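The Part of the Shop That Faces the Floor
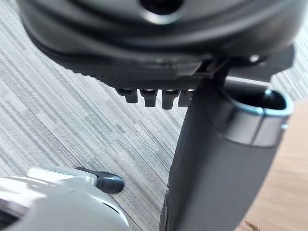 Under the housing: the base plate, a row of four small pegs, and the post with its metal-rimmed collar.

Most people who own a bench machine know the top of it well. They know the switch, the dial and the scratch from the day it was carried in. The underside gets looked at twice, once when the machine is set up and again when something rattles.

At the Staltside repair shop, the underside comes first. The shop takes in 200 machines a year, most of them from home garages, and every one gets the same check before anyone opens the housing.

The work starts at the base plate. Dust packs into ribs and notches along an edge and holds moisture there, so they are cleaned with a dry nylon brush. Oil is kept away from them. Screws are tested by hand with the right size driver. One that turns freely is taken out, wiped and put back, and if it still won't hold, the thread is checked.

Pegs and other small parts that hang below a plate are easy to bump when a machine is moved. The shop looks for chips and for any that have worked sideways. A short one next to longer ones may have been made that way, so it is compared with the parts sheet before it is called worn.

Collars take more time. A polished rim shows rub marks early, and a fingernail run along a seam will find a burr. The shop charges $58 for the full check, cleaning included, and it usually takes 2 days.

Owners can do most of it at home with a flashlight and a brush. Unplug the machine first. Set a folded towel on the bench if it has to be tipped, and get a second person for the heavy ones. The shop suggests doing it every October, before the garage gets cold and the machine sits.

Staltside is open to walk-ins until 5.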